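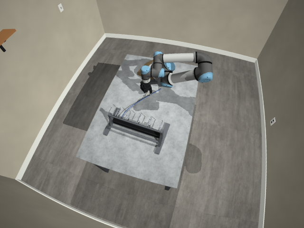 Giorgia Pellegrini and the Girberg Playhouse
Project report, Film and Stage History

Why I picked her

My grandmother kept a box of theater programs from Girberg, and one name was in nearly all of them. Giorgia Pellegrini never became famous outside our part of the state, but she acted for most of her life and people here still tell stories about her. I wanted to find out how a stage actress from a small town ended up in two feature films, and why she came home afterward. I ended up with far more material than I could fit in this report!

Early work

Pellegrini grew up above her parents' bakery on Longo Street and joined the Girberg Playhouse as a teenager, first painting flats and then reading lines for an actor who was out sick. Her first credited part was a maid with 11 lines. The local paper gave her one sentence in its review ("the maid was very good"), and she cut it out and glued it into her scrapbook, which the town library now has. The scrapbook was my favorite source by a mile.

After that she got bigger parts quickly. She seems to have liked comedies best, especially ones where she could play somebody bossy, but the role people remember is the widow in "Parninness," a slow, sad family drama that opened in April and was held over into the summer. I read the prompt script, and her penciled notes are wonderful. Next to the big speech in the second act she wrote "quieter, quieter, let them lean in."

The films

A director named in the programs only as Imden saw "Parninness" and cast her in his next picture. She made 2 films with him, both in supporting roles. I was able to watch the second one at the library, and she is so good in it, especially in the train station scene, where she has hardly any dialogue and you still know exactly what she thinks of her son-in-law. The first film I know only from reviews, so I have been careful about what I say on it.

In a letter to her sister she complained that film acting was "all waiting in chairs." She went back to the Playhouse the next season and stayed for 30 years, acting and later directing.

What I would do next

I still want to find the first film, and to interview more people who took her Saturday acting class. The library has up to 30 letters I haven't read yet, mostly from the directing years.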